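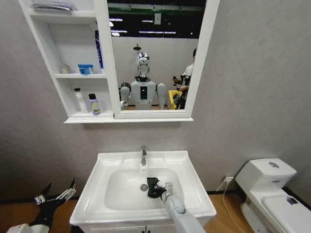 ### 4.2 What counts as a shared expense

Nodeo asks its users one question whenever they enter a purchase: who is this for? The designers gave it a single screen with a row of names and a tick beside each. Our participants gave it a good deal more of their time. Across the 15 households in Trallstead and Cluratport, the question of who a thing was for produced more messages, more corrected entries and more slammed cupboards (self-reported) than the question of what it cost.

The easy cases were easy everywhere. Rent, electricity, water and broadband went in once, were split evenly, and were forgotten until the next month. Only one household divided the rent by floor area, using a tape measure and a formula that its author declined to share with us on the grounds that we would "only want to improve it". The others accepted that somebody had the box room and gave that person first choice of parking space, which the app has no field for.

Food was harder, though in a predictable way. Most households began by splitting all groceries and had stopped within the first 21 days. What replaced it varied. Some kept a short list of common goods, nearly always milk, oil, onions and washing-up liquid. Others let each person buy their own and treated the fridge door as a kind of free port. Two households went back and forth between these systems, and described each change as permanent.

The bathroom was where the categories gave way. A bathroom cabinet of the ordinary kind, with open shelves beside a mirror (Figure 2), puts everybody's things in one place and says nothing about who paid for them. In interviews, participants sorted such items into shared and private quickly and with great confidence, and housemates interviewed separately sorted them differently with the same confidence. Toilet paper was shared in every household. Hand soap was shared in most. Shampoo was private according to the people who bought it and "sort of for everyone" according to the people who did not. Hagos Kahsay, who conducted the Cluratport interviews, proposed in an early memo that ownership of shampoo declines with the size of the bottle. We have not tested this, but nothing in the transcripts argues against it.

We coded each disputed entry by what the dispute was nominally concerned with. The codes were price (the item cost too much), need (the item was not wanted), share (the item was used unequally) and timing (the item was entered late, or in a batch, or at two in the morning). Share was the most common code. Timing caused the most lasting offence. A participant who had cheerfully absorbed months of other people's cheese told us she would "never forget" receiving a request for her portion of a sink plunger on a Sunday evening, five weeks after its purchase.

### 4.3 Small sums and the settle button

Nodeo allows any balance to be settled at any time, down to a penny. The interface encourages this by turning the balance green. We had expected people to settle at the end of the month, when most of them were paid. In practice they fell into two groups, who do not appear to enjoy living together.

The first group settled at once. They disliked owing money and, it became clear, disliked being owed it nearly as much. The second group let balances run, reasoning that debts within a house go round in a circle and will cancel out if left alone. This is arithmetically sound in a household where everybody buys things. It is less sound in a household where one person does the shopping and three people have a theory.

The two groups read the same notification in opposite ways. To a prompt settler, "You owe Priya £1.15" was a piece of housekeeping. To a slow settler it was an accusation, and one that Priya had presumably chosen to make. The app sends the message automatically. We explained this to several participants, who thanked us and went on blaming Priya. (Names of participants have been changed, and no participant was asked to forgive anyone.)

Katsuhiko Sakai's reading of the Trallstead data is that the trouble lies with precision. Before the app, a housemate who bought bin bags was owed "a drink sometime", a debt with no fixed size and no due date. With the app the debt is exact, and everyone involved has to decide whether to be the sort of person who collects it. Several households dealt with this by setting a floor below which nothing was entered. The floors were agreed verbally, remembered differently, and in one house written on the back of an envelope that was later thrown away by somebody tidying up.

Households using the paper ledger from the Ticona pilot did not set floors. They had less need to, as writing in the ledger meant finding a pen. We are wary of making too much of this, since the pilot was small and its households had volunteered to be given a ledger, but a modest amount of bother seems to do the work that the app's designers had hoped to do with a slider.

### 4.4 Limits of the entries as evidence

All 63 participants could see that their entries were being collected, and some wrote notes addressed to us. Of these the most frequent was a request that we rule on a dispute. We did not rule on any disputes, although both interviewers admit to having opinions on the plunger.

There is also the matter of what was never entered. One household recorded a single purchase in the entire study, a sofa at £400, and otherwise reported getting on well. We do not know whether they shared everything, shared nothing, or had simply forgotten the password. They were contacted twice for a closing interview and replied that they had moved, together, and had taken the sofa.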